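4. Backing, cloth and cables

Applies to the Stunetti bench surround as fitted at Mapplebeck. Revised 29 Dec 2024 by D. Pilkington. The maker's leaflet says this stage is a ten-minute job. Allow an hour, and more if you are on your own.

4.1 Before you start

Check the delivery against the packing slip. Our first box was short of cable clips and the slip said otherwise. If the frame is already up, check it again for square before hanging anything on it. The leaflet calls it "self-squaring", a claim I have yet to see borne out.

4.2 Backing panel

1. Stand the panel with its smoother face towards the bench.
2. Slide it into the channel from the top. If it binds halfway, take it out and start again. Do not hit it.
3. Tighten the upper fixings first, by hand, then the lower ones.
4. Look at it from the front with the lights on. Faint streaks will show. The supplier describes the finish as "perfectly even", so Declan Gosling wrote to ask about ours and was told to wipe it with a damp cloth. He did, twice, and it looks the same.

4.3 Bench cloth

1. Unroll the cloth and leave it flat overnight. Clomia's label promises that folds "drop out in use". Some may.
2. Lay it with a 700 mm overhang at the front and fold the surplus under.
3. Smooth from the middle outwards. Light creases are acceptable. Ridges you can feel with a fingertip are not.

Note: do not iron the cloth in place. The label shows an iron symbol but gives no temperature.

4.4 Power and cables

1. Fix the power strip upright beside the aluminium frame, where you can reach it without leaning over the bench.
2. Bring its lead off the top and leave some slack.
3. Run the second cable down the frame and press it into the white clips. The stick-on pads supplied are poor. Clean the metal first and hold each one for 61 seconds by the clock (Sheila Bainbridge's figure, and hers have stayed up).
4. Stand the USB hub on its bracket at the back of the cloth, ports outwards. A blue light along the ports tells you it has power and nothing more.

Caution: switch off at the wall before moving the power strip. Do not rely on the switches on the strip itself. 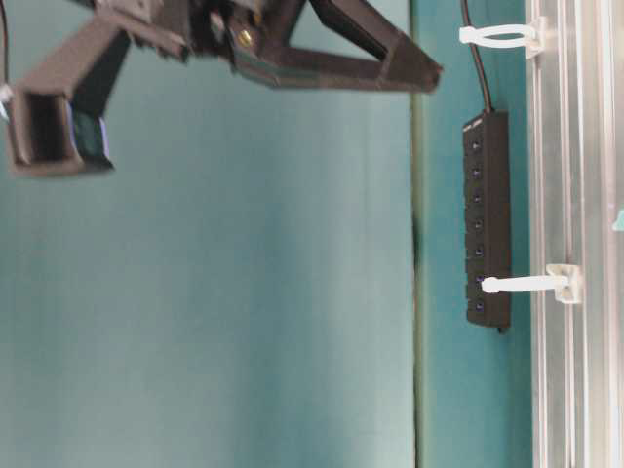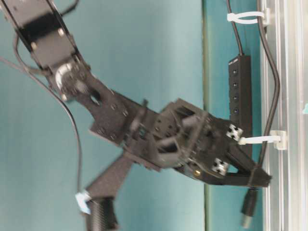
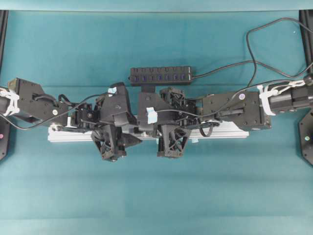
4.5 Checks afterwards

1. Pull each clipped cable gently. If a clip lifts, replace the pad.
2. Gather loose cable at the back corner. The leaflet's "cable tidy sleeve", part 1337, is too narrow to take a plug, and I would not pay for it.
3. Try the panel again after a day. Ours needed a further quarter turn at the top.

4.6 Care

Brush the cloth weekly. Clomia says it can be washed without fading. Ours was washed in May, and Lena Kalinowski thinks it came out paler. Keep the spare dry in the cupboard and do not mix the two on one bench until somebody has compared them in daylight.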